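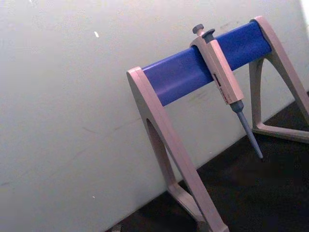 **cellkeeper_bk** – automation technician, Baek
Board: Cell maintenance > Liquid handling
Thread: Stand position drifting on the pipette cell, pick fails at 2 mm

We run a single arm with a wrist camera and a parallel gripper on a bench cell. The job is plain: take the single-channel pipette off its stand, fit a tip, dose, eject the tip, hang the pipette back on the blue bar. The stand sits on the dark worktop close to the wall, and the camera looks at it from the approach pose before every pick.

Since May the taught pick has been going off. I get a clean run after re-teaching, then the gripper starts closing late on one side of the handle. By the time the offset reaches 2 mm the force check trips and the cell stops. It has never dropped the pipette, but it does knock it along the bar when it hangs it back.

Done so far:

- Re-zeroed the arm against the reference pin. No change.
- Swapped the finger pads. Old ones were worn but even.
- Re-ran the hand-eye calibration, 22 poses. Residual well inside our limit.
- Checked the worktop bolts. All tight.

Arm controller is on Claltier 3, vision is the stock Fluravberg matcher with the template trained on the top of the stand. Counter says 4,000 cycles since the last full service. What would you look at next?

---

**halfturn**

What is holding the stand down? I can't see a clamp or a plate in that picture, only the two feet resting on the surface. If it is standing there under its own weight, every hang-back gives it a small push in the same direction. Your drift is the stand walking.

---

**cellkeeper_bk**

Nothing holds it. It has rubber pads under the feet and the vision step is meant to correct for the position, so I never fixed it down. The matcher reports a shift and the pick frame is moved to suit.

---

**halfturn**

Then the vision step is correcting for part of it. Fix the stand first and argue about the camera afterwards. We use a machined plate with a shallow pocket for each foot and one screw clamp at the back. Takes an hour to make.

---

**mopani_road**

I disagree with the order. If you clamp it now you hide a vision fault that will come back with the next piece of kit you put on that bench. The correction should cope with 2 mm easily. Find out why it doesn't.

Two questions. Is the template trained on the blue bar, or on the bar plus the end frames? And is the correction in the plane only, or does it include rotation?

---

**cellkeeper_bk**

Bar plus both top caps. Plane only, X and Y. Rotation was switched off by whoever commissioned the cell and the note just says "not needed".

---

**mopani_road**

Well, there is a good part of it. The stand can turn as well as slide. If the near foot stays put and the far one moves, the bar swings, and the pipette is hung a good way along towards the far end. A small angle there gives you a sideways error at the handle that a plane-only shift will not take out. It would fit with one finger touching late, too.

Also look at how the bar lights up. There is a paler sheen along the top of it and the lower face is much darker. The matcher may be locking on to the edge of that sheen instead of the edge of the bar. When the stand turns, the sheen moves by a different amount and your shift comes out short.

---

**ventline**

Second the point about lighting. We had the same trouble with a glossy rail and cured it with a diffuser over the lamp and a longer exposure. No retraining.

I would leave the wall out of the search area as well. It has scuffs on it near the bar and a weak template will pick up anything with an edge.

---

**halfturn**

I have no quarrel with any of that, but the pipette is also free to slide along the bar, and neither the shift nor the rotation of the stand will tell you where it is. You are matching the stand and picking the pipette. Those are two different objects.

---

**mopani_road**

Fair. Then there should be two matches: a coarse one on the stand for position and angle, and a fine one on the pipette. I would use the two knobs at the top of the pipette for the fine match. Their outline is clear against the wall and they are darker than the handle. Don't use the display window, the printing in it is far too soft at that distance.

---

**ventline**

Not sure I would use the plunger knob. It travels. If the pipette is ever hung back with the plunger not fully up, the match will be out in height. The hooked part of the handle where it goes over the bar doesn't move relative to the grip.

---

**mopani_road**

The hooked part is nearly the same pale grey as the stand's caps. You will get poor contrast against the wall too. Take the outline of both knobs but use it only for the position along the bar, and leave the height as taught. The bar sets the height.

---

**cellkeeper_bk**

Tried the following this afternoon, one change at a time.

1. Put a pencil mark on masking tape at all four corners of the stand's feet and ran a batch. The stand moved. The far foot moved more than the near one, so it does turn.
2. Switched rotation on, limited to 3 degrees each way. The late finger contact went away for the rest of the batch.
3. Cropped the search area to the bar and caps.
4. Slowed the last part of the hang-back and raised the release point slightly, so that the hook settles over the bar without pushing it.

I have not done the fine match on the pipette. With the slower hang-back it stays where it is put, as far as I can measure.

---

**halfturn**

And the plate?

---

**cellkeeper_bk**

Drawn, and sent to the workshop. I've gone for pockets and the screw clamp. Rotation stays on as well.

---

**mopani_road**

Log the reported shift and angle for each cycle once the plate is in. With the stand clamped, both ought to sit still. If they wander, the fault is in the camera mount or the matcher and you will see it before the force check does.

---

**ventline**

Check the camera bracket screws while you are there. Ours is the Zallow bracket and it needed thread lock from new.

---

**cellkeeper_bk**

Same bracket here. One of the two screws took a quarter turn. I've added thread lock to both and will redo the hand-eye calibration once it has cured, then retrain the template with the diffuser fitted. Log to follow when the plate is on the bench.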